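January 24, 2019

Hi Dorothy,

You asked for something you could read over a cup of tea, so I've left the spreadsheet format alone this time and just written it all down. The money side is at the bottom. Everything before it is what we've been up to at Ruawai with the sorting and tidying sets since your last visit.

First, the big news. The back room is finished! You'll remember it as the place where the old Bruklow shelving was leaning on the wall and you had to turn sideways to get to the sink. The shelving is up and bolted, the floor has been scrubbed (Ezequiel did most of that on his knees, and he would like it recorded), and there's finally a colour on the walls that isn't hospital beige. We went with a soft yellow. Ragnvald wanted grey and was outvoted.

**The sets**

We said we'd put together 18 home sorting sets for families to borrow, and all 18 are now packed and labelled. Each one is a basket, a bag of small things to sort and put away, a cloth to work on and a folded sheet of ideas. It took longer than I told you it would. I'd pictured a couple of cheerful afternoons with the radio on, and what we got was most of a month of arguing about baskets.

The baskets really were the sticking point. The plastic tubs from Vurnov were cheap and they stacked beautifully, but they were deep, and the little kids couldn't see what they'd put in once it was at the bottom. They'd tip the whole thing out to check, which is great fun and no use at all. So we went back to shallow woven ones with sloping sides. They take up more shelf space and they're a pain to wipe down, but children can see straight in and reach the back without climbing on the table. Refugio tried both kinds with her Thursday-size group (the little group, I mean, the one that fits at one table) and there was no contest.

Please don't worry about the plastic tubs. They've gone under the sink with the sponges in them and they're very happy there.

**What goes in the bag**

This has changed a fair bit from the list in the application. The buttons are out, because parents of crawlers weren't keen and I couldn't blame them. The wooden pegs are in. We've kept the fabric squares, the big beads on a lace and the soft balls, and the balls have been the runaway favourite. Green ones especially, for reasons I can't get out of anyone under five. Crisóforo has started keeping a spare pocketful on borrowing days as they roll off under everything, and we fished 8 of them out from behind the new shelving when we moved it that last little bit.

The cloth was Refugio's idea and I was a bit sniffy about it at first. It gives you an edge to work inside, it quiets everything down, and at pack-up time you can gather the corners and lift the stragglers in one go. We bought plain white so that colours show up against it. Yes, they'll stain. We've budgeted for washing powder.
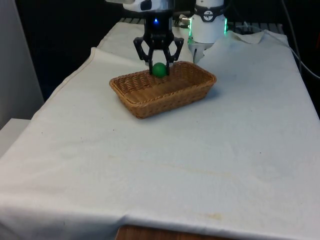
*Green ball and shallow woven basket, on a white cloth.*

The weave is nice and tight, so there's nothing for small fingers or beads to get stuck in. We did have a couple of looser ones from the op shop in the first batch and they've been retired to hold the clothes pegs.

**Borrowing**

We haven't opened it up properly yet. The plan was to begin after the holidays and we're a touch behind, mainly on account of the borrowing cards, which came back from the printer with "Rurkus" spelled two different ways on the same card. They're being redone at no charge. In the meantime 2 sets have gone out on trial to families we know well, and I'll pass on what they say once they've had them long enough to have an opinion.

What I'd love to know from you is whether we can lend to the playgroup down the road as a group, or whether it has to be single households. The agreement reads as households to me, but Ragnvald thinks there's wiggle room. Happy either way, I just need to tell them something.

**Money**

There's $700 left in the materials line. I'd like to put it toward replacement bits for the bags (balls, mostly) and a second lot of cloths so we aren't washing the night before. If you'd prefer it held over, let me know before we order. Receipts are in the blue folder and Ezequiel is scanning them now.

The next report is due in April, and by then the borrowing should be going properly and I'll have numbers for you. Do come and see the room before that if you're passing. The kettle's been moved to the left of the door.

Warmly,
Crisóforo's long-suffering desk neighbour, and your coordinator at Ruawai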